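Nuvar House Rules
A collection of home-made rules for tabletop games, as told by the people who play them

Version 3
Last updated: December 24, 2023

Contents

Summary
What is in the package
How the rules were collected
Fields in rules.csv
Fields in tellers.csv
Editing and translation
Known problems
Suggested uses
Uses we ask you to avoid
Privacy and removal
Changes since version 2
License and citation
Contact

Summary

Nuvar House Rules is a set of written records of rules that households have added to, dropped from or changed in the games they play at home. It covers card games, dice games, tile games and board games. Each record is one rule, told by one person, with a note of the game it belongs to and where the teller learned it.

The set holds 71 games. A game counts once however many names it goes by, so the several names for the same shedding card game share one game ID. Printed rules are not included. We only record what people say they do at the table, and we do not check whether it matches any published rule sheet.

Work started in August with neighbors in Platico and spread to Mazza when Gaetano Colombo offered to visit the card tables there. Most of the records still come from Platico.

What is in the package

rules.csv: one row per rule
tellers.csv: one row per person who told us a rule
games.csv: game IDs, the main name and all other names we heard
words.txt: a short word list for local terms, with plain English meanings
notes/: free-text notes made during the longer visits
pictures/: a few photos of tables, pieces and cloths
CHANGES.txt: full list of edits by version

All text files are UTF-8. The CSV files use commas, and any field with a comma in it is wrapped in double quotes. Line breaks inside a field have been replaced with a space. Empty cells mean "not asked". The word "none" means we asked and the answer was that there wasn't one. Please keep these apart when you load the files. Some spreadsheet programs are fine with this and some database import tools turn both into nulls.

How the rules were collected

Noemi Gatti, Olga Urrutia and Gaetano Colombo did the visits. Each visit took place in a home, a bar or a clubroom, and most were done while a game was going on or just after one. The visitor asked three things: what do you play, is there anything you do differently from other people, and where did that come from. After that people mostly talked and the visitor wrote it down.

We did not record sound. We tried it on the first visits and players became formal and started quoting the box. Notes were typed up the same evening, and the visitor then went back to the teller, by phone or in person, to read the rule aloud and get it corrected. Rules that were never read back are marked with a 0 in the field checked.

Tellers were found by word of mouth. There was no sampling plan. If you want numbers that stand for a whole town or age group, this set will not give them to you.

Fields in rules.csv

rule_id
A text key. It starts with the game ID, followed by a dash and a letter code. Keys are never reused, even when a record is removed.

game_id
Links to games.csv.

teller_id
Links to tellers.csv.

rule_text
The rule in English, in full sentences. Where the teller had a fixed phrase for it, the phrase is kept in quotes and explained after it.

original_text
The rule in the language it was told in. Empty if it was told in English.

kind
One of: setup, turn order, scoring, penalty, ending, manners, pieces. "Manners" covers things such as who deals after an argument, whether you may look at your cards before everyone has sat down, and what happens when someone leaves to answer the door. "Pieces" covers lost and replaced parts, for example a button that stands in for a lost pawn. Only one kind is given per rule. Where a rule fits more than one, we picked the one the teller talked about most, and a second reader might well pick another.

learned_from
Free text. Typical values are "my aunt", "school" and "we made it up". We have not grouped these into classes. People's answers were often a story and did not fit well in a list.

still_used
yes, no or sometimes.

players_min, players_max
As told. For some games the teller gave a wider range than would seem possible. We left those alone.

checked
1 if the rule was read back to the teller, 0 if not.

Fields in tellers.csv

teller_id
A random code. It carries no meaning and is not in order of visit.

town
Platico, Mazza or other. Smaller places are folded into "other" so that a single household cannot be picked out.

age_band
child, adult or older adult. We asked people to choose for themselves.

languages
Languages used at the table, separated by a semicolon, the most used first.

group_size
How many people usually play together. The largest answer was up to 44, for a holiday bingo evening, and that row should be left out of any average.

Editing and translation

Teodora Mujić translated the rules into English and Elisa Sala read every translation against the original. Where they did not agree, the record has a line in the notes folder with both versions. The one in rule_text is the one the teller preferred, if we could reach the teller, and otherwise Elisa's.

Swear words are kept. In a few penalty rules the word is the penalty.

Card suits were a problem. Players in Mazza use a deck with cups, coins, swords and clubs, and many in Platico use the international deck for the same games. We kept each teller's own suits and did not convert them. If you need to compare rules across the two decks, words.txt has the pairs that tellers themselves treat as equal. They do not all agree with each other about coins.

Names for pieces were also left as told. One household calls every small piece a "stone", whether it is a counter, a cube or a dried bean. Another calls the same things "men". A search for "cube" or "counter" alone will miss a good part of the pieces records, so start from the word list.

Known problems

Card games are over-represented. This follows from where the visits took place, as clubrooms in both towns have card tables and few board games.

Children's rules are thin. A child could only take part with a parent in the room, and parents tended to correct them. Where the visitor heard both versions, the child's version is in rule_text and the parent's is in the notes.

Some rules are told twice by people in the same family. We kept both. The field teller_id will not tell you that two people are related, and we do not plan to add this.

The scoring rules for the long dice game (game ID PRD) are not complete. The teller keeps a running tally on paper and explained only the parts that came up that evening. Noemi means to go back.

Two rows in games.csv have the same main name but are different games. Use the ID.

The pictures are not linked to rule records. Do not try to work out from them which rules were in play.

Suggested uses

Reading. Teaching how rules are written and where they leave gaps. Comparing how people explain the same penalty. Practice data for a short course on cleaning text. Elisa has used the manners records with a class of adult English learners, who had plenty to add, and some of their rules are in this version with their permission.

Uses we ask you to avoid

Please do not use the set to settle what the correct rule of any game is. Please do not present the rules of one household as the custom of a town or a people. We also ask that nobody uses the learned_from stories to try to identify a teller.

Privacy and removal

Every teller agreed to have their rules shared and was told they could change their mind. Names of relatives in the stories have been replaced with the relation, so "Aunt" followed by a name becomes "my aunt". Street names and bar names were taken out.

To have a record removed, write to us with the game and what you remember telling us. You do not need your code. We remove the record from the next version and from the copy on the download page. We can't take it out of copies that other people already hold, and we said so at the visits.

Changes since version 2

Added the field still_used.
Merged two game IDs that turned out to be the same tile game.
Split "penalty" from "manners", which used to be one kind.
Fixed broken accents in original_text.
Added the pictures folder.
Removed three records at the tellers' request.

License and citation

Text is free to use and adapt with credit. Pictures may be reprinted with the same credit.

Suggested credit: Gatti, Urrutia, Colombo, Mujić and Sala, Nuvar House Rules, version 3, Pridatia.

Contact

Pridatia hosts the files and passes on messages. Use the form on the download page and put "house rules" in the subject line. Corrections to translations go to Teodora, everything else to Olga. Replies can take a while in August.

Sample from the pictures folder 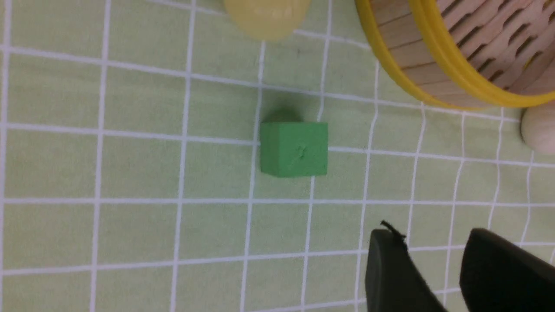 Small green cube on a pale green cloth with a white grid.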